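Flaren Slow Roaster, three months in

So I finally caved and bought the Flaren countertop roaster back in March, after my sister-in-law would not stop talking about hers (she got the bigger one, naturally). I'd been roasting everything in a full-size oven that takes forever to heat up and turns my tiny kitchen into a sauna. Something had to give!

First, the good stuff. It heats up fast. I can throw in a tray of vegetables when I walk in the door, go change, sort the mail, and dinner is well on its way. I run most things for 30 minutes on the middle setting and they come out soft inside with those dark, sticky edges I used to get maybe one time in four. Onions are wonderful. Carrots are even better - I've eaten a whole tray standing at the counter and I'm not sorry.

I was nervous about anything with a lot of water in it, because my last little oven (a Drandus, may it rest in peace) basically steamed everything. The Flaren has a vent at the back you can slide open, and once I figured that out my peppers stopped coming out like wet socks. The manual mentions the vent exactly once, on the page about cleaning. Why??

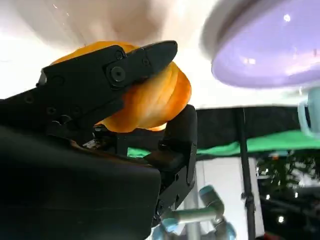 Orange, ribbed and glossy: my favorite kind of thing to roast.

Now the grumbles. The tray is too shallow. If you toss your veggies in plenty of oil, like I do, some of it will end up on the floor of the oven, and it's a pain to wipe out with that heating bar in the way. The timer also has a beep that could wake the next county, and there's no turning it down. I made a late batch of squash one Thursday and the dog still hasn't forgiven me.

Oh, and the dial goes up to 500 but I'd stay well below that unless you like charcoal. I tried it once with potatoes. Once.

Would I buy it again? Yep, though I'd get the deeper tray at the same time (Kakosine makes one that fits, and it's a lot sturdier than the one in the box). Four stars out of five from me. I'm trying garlic bread in it this weekend, so I'll update this if anything catches fire.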